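Why I Still Want to Hear the Opening Act

By the Wednesday columnist
Music & Opinion

I have a friend who plans her concert nights the way other people plan a layover. Doors at seven, headliner at nine, so she has a nice dinner, finds parking at half past eight and walks in just as the lights go down. She has never been late for a show in her life, by her own count, and she has never seen an opening act either. I love her dearly and I think she is missing half of what she paid for.

I grew up in Drokdale, where we didn't get many big tours. What we got were regional bands in a hall with a low ceiling and folding chairs, and if you wanted to hear live music you took whatever was on the bill, in the order it came. Most of my favorite records came to me that way, sold off a card table by somebody who had been onstage 39 minutes earlier and was still out of breath. I didn't know their names going in. I knew them by heart within a month, and I still do (my family can confirm this, with some weariness).

So you'll understand that I was sad to hear the Malabanan, over in Brendisbridge, is thinking of dropping support acts on weeknights. The reasons are sensible enough. People want to get home. The bar does most of its business once the room is full, and staff have to be paid whether the room is full or not. A single act on stage at eight and off by half past nine makes for a tidy evening, and I have a job in the morning too, so I can't pretend the idea holds no charm for me.
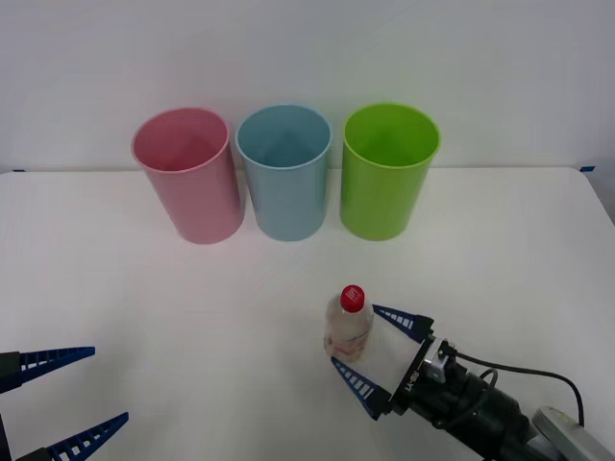
Pink, blue and green cups on a white table.

But think about what goes on in those early slots. A young singer gets 30 minutes — less if sound check ran over — in front of people who came for somebody else. They're talking, they're looking for their friends, they're in line for a drink. She has to win them one table at a time. I have watched that happen, and I would put it up against any encore I ever stood through. There was a rapper on the Malabanan stage last December who started to maybe a dozen of us, all leaning on the back wall with our coats on. By his fourth song we had drifted down to the front without anybody asking us to. He never raised his voice about it or scolded us for standing so far off. He just kept being good until we came closer.

You can't get that from a playlist. I use the things, and I like them fine for washing dishes, but a playlist gives me more of what I already play. I have something like 141 songs saved that all sound like cousins. An opening act is picked by a person, usually a tired one with a phone and a favor to return, and the odd pairings that come of it are a large part of the pleasure. I once saw a fiddle duo open for a very loud band called Rolari, and half the crowd went home humming the fiddles. 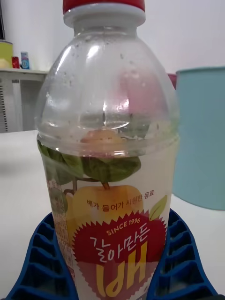 Korean pear drink, red cap on.

Now, I'll grant my friend that there are bad openers. I've sat through a few sets that felt like a dental appointment. There was a man with a looping pedal who built one song, very slowly, for what must have been the whole of his time, and then thanked us and walked off as if a weight had been lifted from him. Fine. I've told that story at dinner for years, so I'd say I got my money's worth.

What I'd ask of the halls is pretty modest. Print the opener's name on the ticket, in letters a person over 60 can read. Post the real stage times, so that folks with sitters can make a fair choice. Pay the first act something better than gas money, and don't leave the house lights up while they play. And if the night has to be shorter, trim the headliner a little. I have yet to meet a 90-minute set that couldn't spare a song from the middle.

As for the rest of us, we could eat a little earlier. My friend has agreed to try it once, next month, on the condition that I buy the dinner and that she gets to pick the place. She wants noodles. I've already looked up how long it takes to walk from there to the hall, and if we skip dessert we'll be in the room before the first song.

Contact us | Copyright, all rights reserved | Back to top

Get our music columns by email each week. Enter your address to subscribe. You can unsubscribe at any time.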